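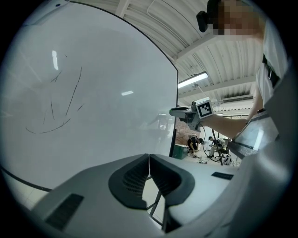 How I Clean My Makeup Brushes (and Keep the Rest of My Stash From Getting Gross)

I get asked about brushes more than anything else on here, more than lipstick even, so I'm finally putting all my tips in one place. I do this at my kitchen sink on a Saturday morning with coffee going and a podcast on. If you have a fancy spinning gadget, good for you! I had one and it sprayed foundation water on my curtains, so I'm back to using my hands.

Foundation and concealer brushes first

Anything that touches liquid or cream gets washed every week. Powder brushes can go longer, and I usually do mine every other weekend. Wet only the bristles, and keep the brush pointing down the whole time. Water that runs up into the metal part loosens the glue, and then you're picking hairs off your cheek all day (ask me about my first Fovmont blush brush, rest in peace).

For soap I use a plain unscented bar. Swirl the brush on it, then swirl it on your palm until the foam comes up white. Dark eyeliner brushes can take me 4 rounds. If the foundation won't budge, work in one drop of olive oil before the soap, and then wash it twice so you don't leave it greasy.

Drying

Squeeze with an old T-shirt, pinch the head back into shape, and lay the brush flat with the bristles hanging over the edge of the counter. Big fluffy ones need overnight. Please don't use the hair dryer. I did it once before a wedding and my favorite powder brush came out looking like a dandelion.

Sponges

Sponges are a pain. I soak mine in warm water with a squirt of dish soap for 8 minutes, then squeeze and rinse until it runs clear. My friend Nidia Muñoz microwaves hers and I have never been brave enough. When a sponge tears or smells funny, out it goes. And never put a damp one back in a zipped bag!

Fixing a broken powder

I dropped my Lerkum bronzer on the bathroom tile in January and I may have screamed. You can save most of them, though. Crush everything down to a fine powder right in the pan (put plastic wrap over it so you don't inhale half of it), add rubbing alcohol a few drops at a time until it feels like thick frosting, then smooth it with the back of a spoon. Press a piece of paper towel on top with something flat and let it sit open overnight, away from the stove or any candles. Mine came out a little harder than before and the pretty stamped pattern was gone, but the color is the same and I still use it.

Storing palettes

Stand them up on their sides like books. I use a letter sorter from the office supply store, and it beats the acrylic thing I paid way too much for. Keep them out of the bathroom if you can. Steam isn't great for powders, and mirrors in the lids get those little spots around the edges. For fingerprints on shiny packaging, a dry glasses cloth is all you need - the spray cleaners took the gold lettering right off my Trirkska compact.

When to toss things

Mascara gets three months at my house, no matter what it cost. I write the date I opened it on a bit of washi tape and stick it on the tube. Liquid liner is the same. Lipsticks last me a lot longer, but if one smells like old crayons I let it go. Powders I keep until they get that shiny hard film on top, and you can usually lift that off with a piece of clear tape and keep going.

Sharpening soft pencils

Put them in the freezer for ten minutes first. They stop crumbling and you waste so much less! Wipe the sharpener out afterward with a cotton swab and a little alcohol.

Rosimeire Camargo left me a comment asking about getting liquid lipstick off a white towel. Dish soap straight on the stain, cold water, rub it from the back, and don't let it anywhere near the dryer until the mark is gone. It worked on mine, but my towels are cheap, so try a corner first if yours are nice ones.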